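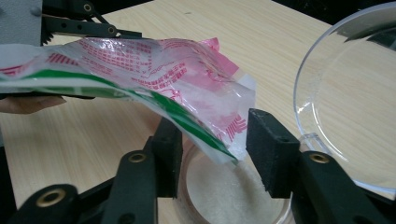

Thu 6 February. Typing fast, laundry is going, bus in a bit.

Leg cramps again. The 3 a.m. kind, calf goes hard as a brick and you're standing on the cold bathroom floor swearing at the towel rack. I've had them on and off since October and I said I'd write up the magnesium thing when I finished the bottle. Finished the bottle. So.

What I took: 500 mg a day, with dinner. Store brand from Chiriac, the pharmacy by the Clelamow bus station, the one with the terrible parking. Didn't change anything else at first. Same shoes, same coffee, same late dinners.

What happened: not much. First week I had one bad cramp and decided it was working. Second week I had a bunch and decided it needed time to build up. See the problem. I was grading it on a curve the whole way through. Also it did a number on my stomach, won't go into it, but if you know magnesium you know. The pharmacist had told me 500 was on the high side for a supplement and I nodded and bought it anyway.

Then I did what I should of done first and read up. For ordinary night cramps in older adults the trials are pretty flat. People on magnesium cramp, people on the dummy pill cramp, and both groups tend to get better for a while whatever they swallow. Pregnancy is a murkier story, mixed results, ask your own doctor. But for a creaky person past sixty with a desk job? Thin.

That bit about both groups getting better really got me. Cramps come and go. You buy the bottle when it's at it's worst, so of course the next few weeks look good.

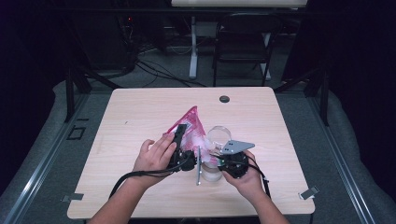 *Light wood table, crumpled pink bag.*

Ok the stretching. Enport clinic gave me a sheet, and the nurse practitioner there went through my other pills too, which no bottle ever did for me. Some blood pressure pills and water pills can go along with cramps. Mine may be one of them. We're leaving it alone for now and looking again in spring. Do NOT stop yours on your own because of a blog.

The stretch itself is dull:

- face the wall, hands on it
- one foot back, heel flat, knee straight
- lean till the calf pulls, hold, breathe, swap
- right before bed, every night, even when you're already under the covers and have to get out again

I log it in Proltis, the free version, mostly for the nagging. It also counts my steps whether I want it to or not. Yesterday: 3361. Pathetic. It was raining.

Since starting the stretches I've had 2 bad nights. Better than before. Do I know it's the stretching? I do not, see everything I just wrote about coming and going. But it's free and my stomach is fine, so I'm keeping it.
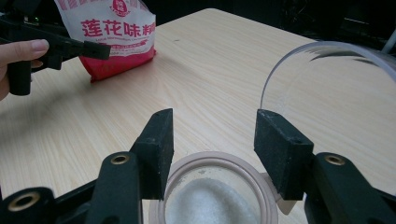

Should I take magnesium anyway, just in case I'm low?

Ask for a blood test first if you have a reason to suspect it, and check with a pharmacist before you start, especially if you have kidney trouble or take antibiotics or thyroid pills. Kidneys that don't work well can't clear the extra, and magnesium can get in the way of how some medicines are absorbed.

Couple other things before I run. Pickle juice, people keep emailing me about pickle juice. Haven't tried it, too salty for my blood pressure. Quinine, my dad swore by it, but the nurse practitioner was very firm, not for cramps, the risks are serious. Bar of soap under the sheet, I did try that. Woke up with a cramp and a bar of soap.

If the cramps come with swelling, or weakness, or one leg red and warm, that's a call to the doctor, same day.

Next time is the compression socks, I've got 2 pairs and one of them already has a hole. Dryer just buzzed.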